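Gekari, lexique des gris tels qu'on les dit

Fiche du jeu de données et mode d'emploi
Version d'avril 2023

14 partages · 2 commentaires

Résumé

Gekari rassemble 2483 noms de gris donnés en français par 82 personnes à qui l'on demandait seulement : « Et ça, vous l'appelleriez comment ? » La réponse la plus fréquente est « gris ». Nous avons quand même fait un fichier.

Le projet est né d'une dispute au sujet d'un volet. Le nuancier du fabricant Omard proposait un « brume de quai », un « galet du soir » et un « silence ». Les copropriétaires, eux, parlaient du clair, du moins clair et de celui qui fait prison. Entre les deux vocabulaires, il manquait un dictionnaire, ou au moins un tableur. Gekari est le tableur.

Contenu

Le fichier principal, gris.csv, comporte une ligne par réponse. Les colonnes sont les suivantes :

id : numéro de la réponse. Les trous dans la numérotation correspondent aux réponses retirées à la demande de leurs auteurs, qui avaient réfléchi entre-temps.
nom : la réponse telle quelle, fautes comprises. « Gris sourit » est donc resté.
nom_norm : la même, accordée, sans majuscules ni soupirs.
echantillon : référence de la carte présentée, parmi 60 cartes peintes.
lumiere : jour, lampe, ou inconnu. La valeur inconnu signale que nous avons oublié de noter.
assurance : de 1 à 5, selon la personne interrogée. Les 5 se disputent entre eux.
commentaire : texte libre. À lire d'abord, si l'on n'a qu'un quart d'heure.

Un second fichier, regles.txt, donne les décisions de normalisation. Il est plus long que prévu et change de ton vers le milieu.

Les cartes

Toutes ont été peintes à la main chez Auer, marchand de couleurs de son état, avec un mélange de blanc, de noir et d'un troisième pigment dont la proportion figure au dos. Elles sont mates. Une première série satinée a été abandonnée : les gens nommaient le reflet de la fenêtre.

Le format est celui d'une carte postale. Plus petit, on nous répondait « je ne vois pas bien ». Plus grand, on nous demandait si c'était pour une chambre.

Ce que le mot « gris » recouvre
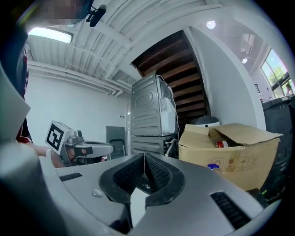
La difficulté du gris en français est qu'il sert à la fois de couleur et d'excuse. On dit « gris » quand on ne veut pas s'engager, et l'on ajoute un nom commun quand on commence à avoir des remords : souris, perle, ardoise, fer, tourterelle. Dès qu'il y a un volume, tout se complique, et une surface courbe suffit à défaire n'importe quel nuancier. Le corps gris argenté au premier plan, avec ses ouïes noires striées de part et d'autre, relève dans notre normalisation de gris-argent ; le panneau un peu translucide, sous les patins noirs, tombe dans gris-clair, qui est l'endroit où tombent les choses quand on renonce. Argenté pose d'ailleurs un problème de doctrine. La moitié du fichier de règles traite de la question de savoir si c'est une couleur ou une promesse. Nous avons tranché pour la couleur, par lassitude.

Les composés sont gardés entiers. « Gris-bleu » et « bleu-gris » restent deux entrées séparées, parce que ceux qui les emploient y tiennent énormément et nous l'ont fait savoir. « Grisâtre » a reçu une étiquette à part, appréciation, avec « triste », « passe-partout » et « chic » (ce dernier n'apparaît que sous lampe).

Les noms de lieux sont autorisés. Il existe un gris Plestholm, cité par plusieurs personnes sans concertation apparente, et qui désigne la façade d'une ancienne conserverie du même nom. Les intéressés s'accordent sur l'existence de ce gris. Ils ne s'accordent sur aucune des cartes. Nous avons créé pour lui la modalité flottant, qui sert maintenant à bien d'autres.

Collecte

Les réponses ont été recueillies à voix haute, une carte à la fois, sur fond blanc. Pas de retour en arrière : une carte nommée est une carte rangée. Cette règle a provoqué plus de contestations que tout le reste, en particulier chez les personnes qui avaient dépensé « gris foncé » trop tôt et se retrouvaient démunies devant pire.

L'enquêteur n'avait pas le droit de hocher la tête. Il avait le droit de dire « d'accord », à condition de le dire toujours pareil.

Une campagne complémentaire a eu lieu en août. Les noms y sont nettement plus gais, et nous déconseillons de la mélanger au reste sans regarder la colonne lumiere.

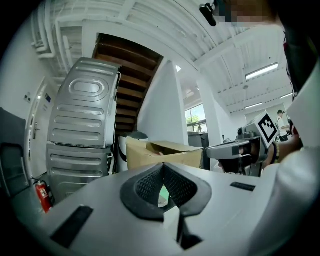 Les doublons à l'intérieur d'une même séance n'ont pas été fusionnés. Quelqu'un qui répond « souris » à trois cartes différentes nous apprend quelque chose sur les cartes, ou sur les souris, et il serait dommage de le perdre dans un nettoyage. Les réponses données en changeant d'avis au milieu du mot (« gris perl... béton ») figurent sous leur dernière forme, avec la première en commentaire.

Usages prévus

Étude du vocabulaire courant, rédaction de nuanciers un peu moins lyriques, exercices de statistique où l'on souhaite que les étudiants doutent. Une enseignante s'en est servie pour un cours sur les accords et nous a rendu le fichier corrigé, ce que nous n'avions pas demandé.

Usages déconseillés

Choisir une peinture. Vraiment. Les cartes ne correspondent à aucun produit en vente, et la conversion vers des valeurs d'écran fournie par certains utilisateurs donne un beige.

Ne pas s'en servir non plus pour établir ce que « les Français » appellent gris. L'échantillon surreprésente les gens qui acceptent de parler de gris, population attachante et assez bavarde.

Limites connues

La colonne assurance n'est pas comparable d'une personne à l'autre. Elle l'est à peine d'une carte à l'autre.
La carte 31 a été tenue par un enfant qui mangeait une tartine. Elle est marquée comme telle à partir de la ligne où le mot « abricot » apparaît.
Les accents ont sauté dans une partie des commentaires lors d'un export. « Taupé » et « taupe » y sont donc indiscernables, et nous n'oserons rappeler personne.
Le daltonisme n'a pas été testé. Deux participants l'ont signalé d'eux-mêmes, et leurs réponses sont parmi les plus précises du lot.

Ouvrir le fichier

Encodage UTF-8, séparateur point-virgule, guillemets droits. Certains tableurs transforment « gris 1-2 » en date du premier février : importer la colonne nom comme texte, ou accepter la date, qui était grise aussi.

Licence et corrections

Réutilisation libre avec mention de Gekari. Les signalements d'erreur sont bienvenus s'ils indiquent l'id et la colonne. Les messages du type « mais enfin, c'est de l'anthracite » sont lus, classés et ajoutés à la prochaine version comme réponses ordinaires, avec une assurance de 5.

Contact : page du projet Gekari · © Gekari · Haut de page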